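Trailer and Static Clean-Out Tips (before it gets towed, sold or shut up for winter)

Posted by Izzati Setiawan, 2022-07-18

Quick page, I'm in the middle of doing ours. Two weekends of work, took me four last time because I did everything in the wrong order. Notes below so I don't do it again. Might help somebody in Lustdale too, a few of you asked at the gate.

Start with the smell

Every vacation trailer has one. Usually it's the drains, sometimes the foam in the bench seats.

Drains: half a cup of baking soda down each one, then a cup of white vinegar, leave it 29 minutes (my timer is stuck on that, thirty is fine), flush with plenty of warm water. Do the shower twice. Nobody remembers the shower.

Cushions: covers off, foam outside in the shade on its edge. Not in full sun, ours went yellow and crumbly down one side. Turn it at lunchtime.

Cupboards: wipe with plain dish soap and water, leave doors open overnight. Prop them with a clothespin if they swing shut.

Mold around the windows

Old toothbrush. Dish soap first, then the mold spray, windows open, gloves on. Don't use the spray anywhere you just used vinegar, rinse well in between or better do it a different day. Dry the rubber with a rag and then run a little silicone grease along it with your finger. Stops it from sticking and tearing when you open the window in February.

If the rubber is already torn don't bother gluing. I tried. Nasution's on the Akstead road cuts it by the foot, take a piece of the old one with you so they can match the profile.

Clothes and linens

Trailers breed T-shirts. Everybody leaves one "for painting" and then there's a whole drawer of them, all a bit musty.

Sort on the table, one at a time. Three piles: home, rags, donate. Hold it up to your nose. If it smells after a wash it's a rag.

For anything you're keeping, lay it flat, smooth out the wrinkles with your hands before you fold. Sleeves in, sides in, up from the bottom. Must be bone dry. One damp towel in a closed locker and the whole stack goes.

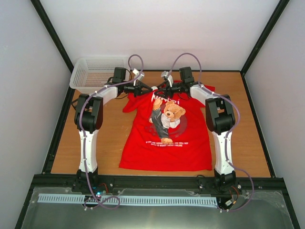
Kitchen end

Fridge: defrost it the day before, not the morning of. Towels on the floor. When it's dry wedge the door open with a rolled up dishcloth so air gets in.

Stove top: take off the grates and soak them in a trash bag with hot water and a good squirt of dish soap, tie it, leave it in the sink. Cheaper than oven cleaner and it dosen't take the paint off.

Food: everything out. Even the sealed stuff. Mice went through a box of rice of ours in a week. Salt can stay if it's in glass.

Mouse holes: steel wool pushed in tight round the pipes, then check underneath as well, thats where they come up.

Floor and walls

Scuffs on vinyl come off with a pencil eraser or a dab of toothpaste. Screw holes where the shelf was, white filler, small putty knife, sand with 300 grit when it's hard. Goes on dusty so do it before you vaccuum, not after like me.

Greasy wallboard over the stove: cornstarch paste, let it dry, brush off. Second go if needed.

Last things

Water off, all faucets open, drain the heater. Propane off at the bottle, cap on.

Photos of every room on your phone if you're selling. Also the serial plate, write the number down somewhere that isn't in the trailer.

Spare fuses and the window keys in one jar, lid on, top cupboard by the door. I use the Dallton pickle jars, wide mouth, you can get your hand in.

Steps in last, or you'll be climbing out the door like I did with a mop in one hand.

Awning tips next time, ours still needs scrubbing.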